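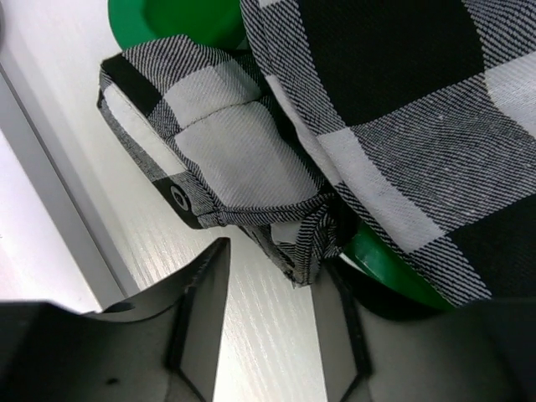
Chapter 4
Comparing Grippers Fairly

Choosing between two grippers sounds like the easy part of building a robot cell, and I have watched a good many bright students treat it that way. They open two catalogs, lay the pages side by side, compare the closing force and the stroke and the price, and have an order placed before lunch. I understand the temptation, and I gave in to it myself more than once! But a catalog figure is nearly always measured on something polite, such as a steel block or a machined cylinder, and very few of us are paid to pick up steel blocks. Think instead of a checked shirt heaped over a green plastic object, likely a bowl, with a pair of pointed fingers open just beneath the cloth. Where should they close? There is a scrap of wrinkled fabric hanging over the gap between them, frayed and full of loose threads, and it looks like an invitation. There is also a cuff with a tightly rolled hem and a small button, and a great rounded bulge of shirt body that offers no edge at all. Each of those asks something different of a finger, and the closing force printed in the catalog will help you with none of them.

This chapter is about how to set up a comparison that you would be willing to defend in front of someone who had already made up their mind the other way. We will be using the bench exercises from the Wistberg course all the way through, so if you skipped the setup notes at the end of Chapter 3, please go back for them now. I'll wait.

By the end of the chapter you should be able to write a test plan for two grippers on the same arm, choose a set of objects that gives each of them a fair chance to fail, record the results in a form another person can read, and say how much of the difference you found belongs to the gripper and how much belongs to everything around it. That last skill takes the longest to learn -- it took me years -- and we will come back to it in every section.

4.1 What are we comparing?

A gripper never works alone. It hangs from an arm, it waits for a controller, and it goes where a camera tells it to go. Change any of those and the score changes too, sometimes by more than the gripper itself is worth.

In May we ran a comparison at Wistberg that I still use as a warning. We had two fingered grippers, which I will call the Navarro and the Sudex after the firms that lent them to us, and each was given 300 attempts at picking cloth from a table. The Navarro came out well ahead, and everyone was pleased, and somebody had begun drafting the summary when we noticed that the controller settings had been changed between the two runs. The Sudex had been closing before the arm had quite settled. We put the settings back, ran the whole thing over, and found the two so close together that I would not have bet a sandwich on either one.

Was the first result wrong? In a sense it was perfectly right. It was a true measurement of two complete systems, and it would have been useful to anyone planning to run those exact systems. The trouble was the label we were about to put on it.

So before you touch the bench, write down one sentence that names the thing being compared, and under it list everything that will be held the same. For a gripper trial the list should have at least these on it:

Arm, mounting plate and tool offset
Approach speed and settling delay
Camera position and exposure
Lighting and table surface
Objects, and how they are laid out before each attempt
The rule for what counts as a success

Students often leave off the table surface. Please don't. A fingertip that slides nicely along a smooth top may catch on a rubber mat, and on thin fabric, where the tips have to get very low, this can decide the whole trial.

4.2 How many attempts are enough?

The Getport packing study, which we will read in part in Section 4.5, used 2,000 attempts for each gripper. You will not have the time for that, and for most shop decisions you will not need it. What you do need is some feeling for how far a score can wander by pure luck, and the quickest way to get that feeling is to run the same gripper twice, changing nothing whatever, and look at the gap between the two scores.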